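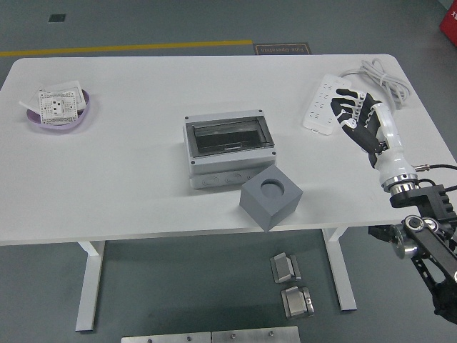

Siva is a browser game about keeping a pet, and our project was to build its item shop and the small economy behind it. The game itself was started by an earlier class, who left us a working login, a map of one town called Fludside, and a pet called the Dustesov that could be fed and renamed but could not own anything. We wanted players to be able to buy things, keep them on a shelf and swap them with each other. The first problem was how the shelf should look. In a plain list every item gets the same line of text, and players in our early tests skipped past most of it. Objects on a real table are easier to take in: a purple oval tray with two white wall socket panels in it, one lying tilted behind and under the other, can be read as one group even though the second panel is partly hidden. We used the same idea for stacked items. Two of the same thing now overlap on one tray, with the back one tilted so that it still shows.

Home Reports Games Downloads Contact

4 March 2020
By Sunee Paisan and Zamfira Lungu

Background

Most pet sites have the same basic loop. You play a short game, earn coins, spend the coins on food and toys, and come back the next day. The trouble starts when coins come in faster than they go out. Prices between players rise, and a new player cannot afford anything that an older player is selling. We had both seen this on sites we used in middle school and wanted to see if a small game could be set up to avoid it.

Rules of the shop

Each new account starts with 600 coins. The shop in Fludside is run by a character called Sönmez, who sells 13 kinds of item. Four are food, and get used up. The others are toys and shelf decorations, and stay until they are sold or swapped. Sönmez buys items back at half price.

We tried three ways of restocking. In the first, the shop never ran out. That was easy to code but made swapping pointless, as there was no reason to ask another player for something the shop always had. In the second, the shop restocked at the same time every evening. Players learned the time and the rare items were gone in under a minute. The third version restocks one item at a time at random points in the day, with a limit of one rare item per account. We kept that one.

Swapping

Zamfira wrote the swap screen. Each player puts items on their own side and both have to press Accept. If either side changes, both Accept buttons reset. We added the reset after a tester pulled an item back at the last second and still got the other player's toy. The first version of the fix reset only the other player's button – this left a way to do the same trick in reverse, and a tester found it the same afternoon.

Coins cannot be put into a swap. We argued over this more than anything else in the project. Sunee thought players should be able to pay each other directly. Zamfira thought it would bring back the price problem. We left coins out and some testers complained, mainly those who had saved a lot of them.

Testing

The test ran for 30 days and was open to anyone at school with a login. Players completed 346 swaps. We logged the items on each side, the time, and whether the offer was changed before it was accepted. We did not log chat.

Food was hardly ever swapped. The most swapped item was the paper lantern, which we had priced low and expected people to ignore. It glows at night in the game, and players wanted a row of them on the shelf. The crown, our most expensive item, mostly stayed with whoever bought it first.

Coins still piled up, though more slowly than we had feared. The food prices were too low to use up what players earned from the mini-game. In the second half of the test we raised the price of the two better foods, and some players simply went back to feeding their Dustesov plain oats. The pet does not mind what it eats, so there was no cost to doing this. A taste setting for each pet would help, but it means changing the pet table in the database and we ran out of time.

Problems

The shelf is slow on older phones when there are many stacked items, because each one is drawn separately. Renaming a pet during a swap clears the other player's screen, and we have not found the cause. Accounts can also be made with no email check, so one person could open several and pass all the starting items to one shelf. We saw two accounts that looked like this but could not be sure.

Work left

The next group should fix the rename bug first, then add the taste setting. The item prices are all in one file, prices.txt, and can be changed without touching the shop code. Test accounts will be deleted in July, so anyone who wants the swap log should copy it before then. Sunee has the drawing files for the shelf and trays, including two trays that were never used.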